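Notes to self for the Surholm talk. Slot is Wednesday after lunch, so keep it moving and don't read off the screen.

**Opener (2 min)**

Hi everybody! I run the paperwork cell at Vilameck - two arms, one mat, a lot of loose paper. The job is called Cover: put the sheets in the folder, square it up, move on. I'm going to talk about the day it went wrong, and it was a cable.

**What happened**

- Run 131. Right arm comes in for a sheet, wrist rolls, arm just keeps leaning.
- The gripper cable had snagged on a joint housing. Tight enough to pull, loose enough that nothing tripped.
- We'd set the current limit at 3,000 mA when we were fighting a stiff joint in December, and then (yep) never put it back. It should have been 2,000.
- So the arm had plenty of muscle to fight its own cable. It won, too. Connector came right out, gripper went dead half closed, and the arm carried on with the move like everything was fine.

Pause here. Ask who has a "temporary" setting in a config file right now. Wait for hands!

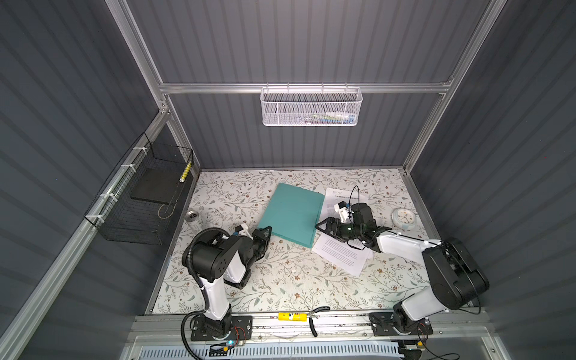
*The Cover job: folder, sheets, and the right gripper with its cable looping up.*

**What to point at**

Start with the loop at the right gripper. You want slack there or the wrist can't turn, but slack is the stuff that catches. Then go over to the left arm and the corrugated conduit curling around the outside. Much easier to keep track of.

Also the pliers on the front rail, between the bases. I'm guilty of this one - I put a tool down, I think "two seconds," and there it sits. Our rule now says the rail gets cleared before power on. We're getting better at it, slowly.

**The bit I got wrong**

My first move that day was to reach in and grab the cable. Arm still powered! I knew better and did it anyway, I was annoyed and I wanted my run back. Say this part slowly. The stop button was closer than the cable was.

**What changed**

- Limit is back to 2,000 and it's checked at startup
- Gripper has to report back before every move, no answer means stop
- Full wrist roll by hand, power off, any time a cable gets touched
- Stop first, then look, then reach

It took us almost 6 hours to get going again, mostly hunting for a spare connector. Figueroa had one in the end, in a drawer marked "misc."

**If there's time**

Play the current log. The climb is really easy to see once you know where to look, and we had it on screen the whole time.

Questions, then hand the clicker back.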